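Progress report to the Gouveia Fund
Supported lodging at Tandstead House
Reporting period: January to May
Submitted June 1, 2023

Summary

The grant pays for short-stay rooms for people leaving hospital who cannot yet go home. Work on the upper floor is finished and the rooms are in use. The ground floor is behind schedule because of the drainage problem described in our last report. Spending is within budget overall, though the split between headings has changed and we are asking for your approval of that change.

Rooms and furnishing

All upper floor rooms now have beds, bedding, blackout blinds and a lockable cabinet. We had planned to buy bedding in one order from Garklow. Their delivery date slipped twice, so we bought the first sets locally and kept the Garklow order for spares. Guests told us at the first house meeting that the rooms felt cold at night, and we added a thicker cover to each bed.

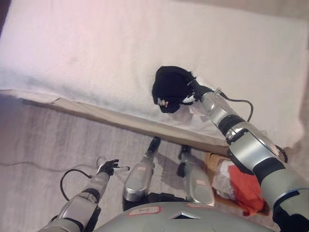
A black cloth item on one of the beds, with the white cover in place.

The covers take a long time to dry. We run the dryer in the evening, when the electricity rate is lower, and this has helped with the bill. A second dryer was not in the original budget. We looked at a used one and decided against it, as it had no warranty.

Stays

We recorded 389 nights of occupancy in the period. The target was set on the basis of both floors being open, so we are short of it and will stay short until the ground floor is ready. Most guests came through the hospital discharge team. Self-referrals were lower than expected, and several had to be turned down because the person needed nursing care that we are not set up to give.

The longest stays were caused by delays in home repairs, mainly ramps and bathroom rails. We have agreed with the county housing office that they will be told about a guest on the day of arrival instead of at the end of the first week. 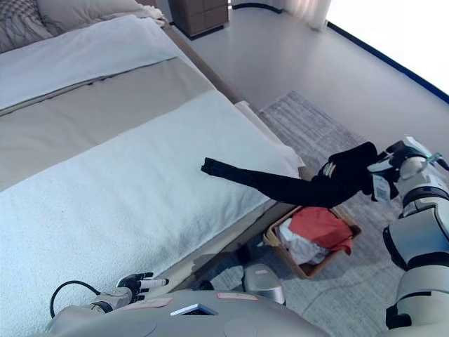
The discharge team has asked whether we can accept guests on weekends. At present we can do this only when the duty worker is already on site. A Saturday rota would cost more than the staffing line allows, and we would like to discuss it with you before the next period.

Ground floor

The contractor, Hikow, reopened the trench in the rear yard and replaced the cracked section of pipe. The inspector has signed off on that work. Plastering comes next, followed by the accessible shower room. We still need a firm date for the shower tray, which is a special order.

Budget

Staffing is on plan. Furnishing is over because of the local bedding purchase. Training is under, as 2 courses were canceled by the provider. We ask to move the unspent training money to furnishing. 100 percent of the first payment has now been spent, and receipts are attached as Annex B.

Next period

Finish plastering and fit the shower room. Open the ground floor. Rebook the canceled courses if the provider offers new dates. Send you a costed proposal for weekend arrivals.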